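Meradlow Center Opens Play Kitchen Table to Families

June 19, 2019

The Meradlow Family Learning Center has added a play kitchen table to its ground floor activity room. The table is open to children ages 2 to 5, who must be accompanied by an adult. It replaces the sand tray, which was retired last October.
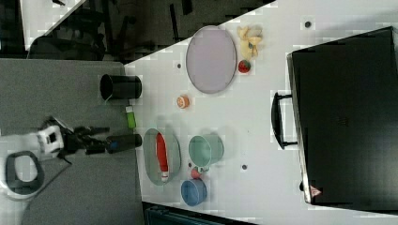
Funding for the new activity was provided by the Rededetti Foundation through its small grants program. The center chose pieces that could be used for sorting, serving and pretend meals, and placed them on a plain white tabletop. Play foods such as the strawberry and the orange slice are intended to be matched with plates, bowls and mugs during guided sessions. Each session lasts 40 minutes and ends with a shared cleanup.

"Children learn a great deal from setting a table and clearing it again," said Qianru Jin, director of early learning. "We ask parents to let them decide what goes on the plate – even if it is only a banana."
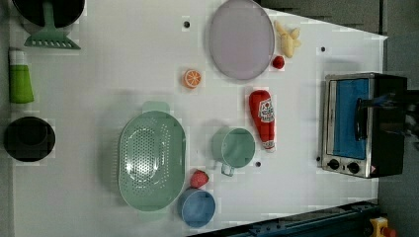
Play foods and kitchen items on the white tabletop, including a mint-green colander and a plush ketchup bottle.

Sessions are led by Emil Wyss of the Hong Street branch, and each is limited to seven children. Registration is required and may be completed at the front desk or by telephone. There is no charge for Meradlow residents.

Families wishing to donate play dishes are asked to bring them to the Ivard Avenue entrance during regular hours. Items should be clean and free of small detachable parts – glass and ceramic pieces cannot be accepted.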